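Home | Syllabus | Handouts | Lab Rules | Contact

Planning and Buying for a Small Manipulation Cell
Handout 9, to read before the budget exercise

In the first part of the course we spoke about what a robot arm can do. Today we speak about what it costs to let it do that, for one full year, in a room that you must also pay for. Students usually find this part dry. Please read it anyway, because your project plan in March will be graded on it.

1. Start from the task, then write the list

Many plans I receive begin with the arm. The student has found a nice arm in a catalog and then looks for a task that fits. I ask you to go in the other direction. Write one sentence that says what is picked up, from where, and where it goes. Then write the size and weight of the smallest object and of the largest one. From these you get the opening of the gripper, the payload and the reach, and only then you open the catalog.

For the kitchen task the sentence is: "Take each dumpling and each bun out of the steamer and put it on the plate." It is a short sentence, but it already decides many things. The fingers must go down inside a round wall, so their length matters more than their force. The pieces lie close to each other, so wide fingers will push the neighbor. The wall is metal and it reflects, so a cheap depth sensor may give holes in the data exactly where you need it.

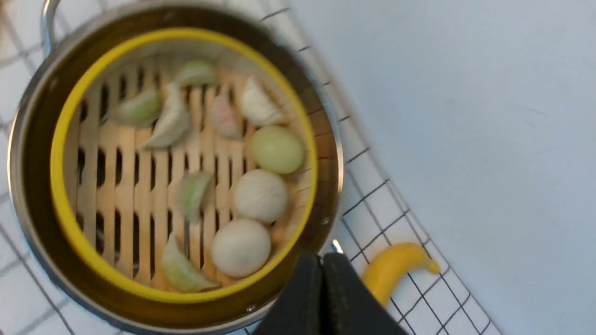
It follows that a wrist camera should be a line in the budget from the first day. A camera fixed above the table is cheaper to install, but the arm covers its view at the moment of the grasp. If you can pay for only one camera, pay for the wrist one, and check the minimum focus distance before you order.

2. The four lines of the budget

Use the same four lines in every plan, so that we can compare them in class.

Line A, the machine. Arm, controller, gripper, mounting plate. Ask if the gripper cable is included. In the Skusten offer it was not, and it came as a separate item of 443 dollars.

Line B, sensing and computing. Cameras, cables, one computer, and storage. Recorded video fills a disk faster than students expect.

Line C, the workplace. Table, lighting, emergency stop, and the objects. Toy food and kitchen ware are cheap, and for this reason people forget them. Put 100 dollars for the first set and the same again for replacement. Buy the second set together with the first. When a shop changes the color or the shape of a toy, your old recordings and your new recordings do not match anymore.

Line D, the time. Hours of the operator, hours of repair, training. In most plans this is the largest line after the arm, and in bad plans it is zero.

3. Comparing offers

For the exercise you have three offers: Nomero, Skusten and Morin. They do not list the same things, and this is intended. Before you compare any price, make a table with the four lines and put each item from each offer in its place. Where an offer says nothing, write "not given". Do not write zero.

Look also at the delivery time. Morin gives 21 days and Nomero gives nine weeks. If your project has a fixed end, the cheaper arm can be the more expensive one, as you pay the operator while waiting.

Spare fingertips are a small item, but please find out who sells them. Bramia, the distributor in our exercise, sells them only in full sets.

4. What to hand in

One page with the task sentence and the object sizes. One page with the table. Half a page where you say which offer you choose and what would make you change your mind. Use whole dollars. Please do not attach the catalogs, I have them.

Hand in by August 19, 2025, on paper or through the course page.

Back to top | Contact: course office | © Course handouts, for class use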